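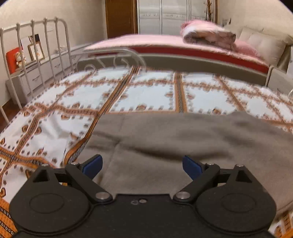
On the bed in the second bedroom, Pētersons open day

Visits > Open days > Pētersons, October

Pētersons open day: folding and bedding

The Pētersons open day ran on a Thursday in October, with doors at 10 a.m. and the last group let in at three. Pētersons teaches household textile care – washing, folding, mending and storage – in a converted apartment above the Dreteck hardware store. You go up by the side stairs. The sign is small and I walked past it once.

There are four rooms. The kitchen has the washing lessons, the front room has mending, and the two bedrooms are used for folding. Entry was free, but the folding session had to be booked. It lasted 60 minutes and I thought that was enough.

We folded on the beds. I had expected tables, and for shirts I would still want one. For long things like trousers a bed gives you more room, although the surface has some give and the creases don't come out as sharp. 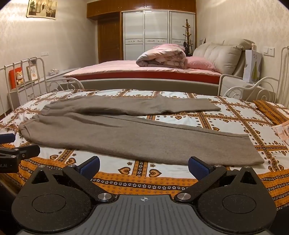 Karin Holmstead
Visits correspondent

The taupe-gray trousers were the piece I spent the most time looking at. They have a gathered elastic waist and wide, straight hems, and the fabric is plain and a little fuzzy. Laid out with the legs apart, they cover a good part of the bed. The instructor's method for this type is to flatten the waistband with the side of the hand, bring one leg over the other, match the hems, and then fold up from the bottom in thirds. Elastic waists always sit thicker than the rest, so she puts that end on the inside.

The bed cover was the other thing people talked about. It is white, split into squares by brown and orange bands with tiny flowers, and there are brown hearts printed around the squares. Several visitors used the bands as a guide for keeping a leg straight. A plain cover would be less busy to work on, but I liked having the lines.

Afterward there was a storage talk based on a Plodeo handbook, with some 37 pages on drawers alone. I left before the end. The handbook was for sale at the door, next to a rack of Widomo hangers.

Practical notes: the stairs are steep and there is no elevator. Street parking is free after noon. Coffee is in the kitchen – bring your own cup. The folding session will be offered again in the spring, and booking is by phone only.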